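Keeping pens in order on a shared desk
September 2021, started by Yasmine Chraibi

yasmine_c
I share a white work table with two colleagues and the pens are always everywhere. In March I bought 12 new ones and I can find maybe 5. Do you keep them in a cup, in a drawer, or in a basket?

Riltirel
Basket, always. A cup falls over when you reach for the phone. With a basket you throw everything in at the end of the day and it is finished.

Remholm30
I don't agree. In a basket the pens lie on top of each other and you must dig for the right one. I put them side by side first, by type, and then I see what is missing.

yasmine_c
I tried to listen to both of you.

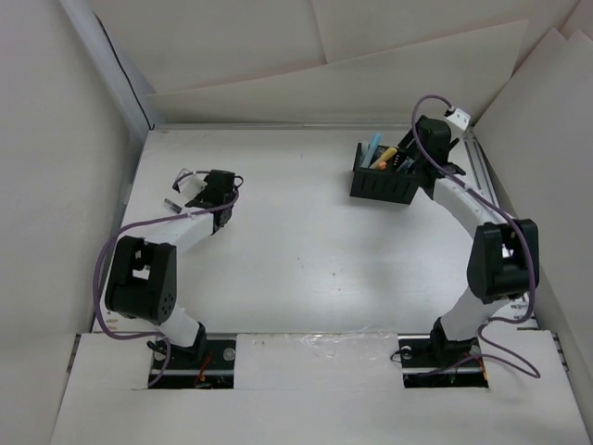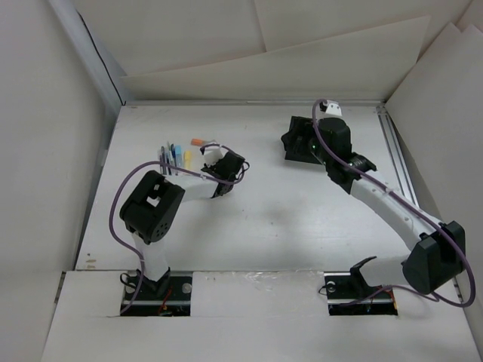 My problem is more with the highlighters than with the pens. They are thick and they take all the space. In the second picture the slim pens are close together, then the light blue one and the yellow one, and the orange one lies almost sideways. For me this is easy to read, but I am not sure it can stay like this for a full day. The black basket from the first picture would be for the evening only.

Riltirel
So you do the work 2 times. Lay out, collect, lay out again. I would lose patience.

Remholm30
It takes up to 30 seconds – less than looking for one pen. But I would keep the highlighters apart, in a small box of their own.

Starell
Do your colleagues agree to this? In my office we had a very nice system and only I was using it.

yasmine_c
One says yes, the other did not answer yet. I will try the small box for the highlighters first and write again.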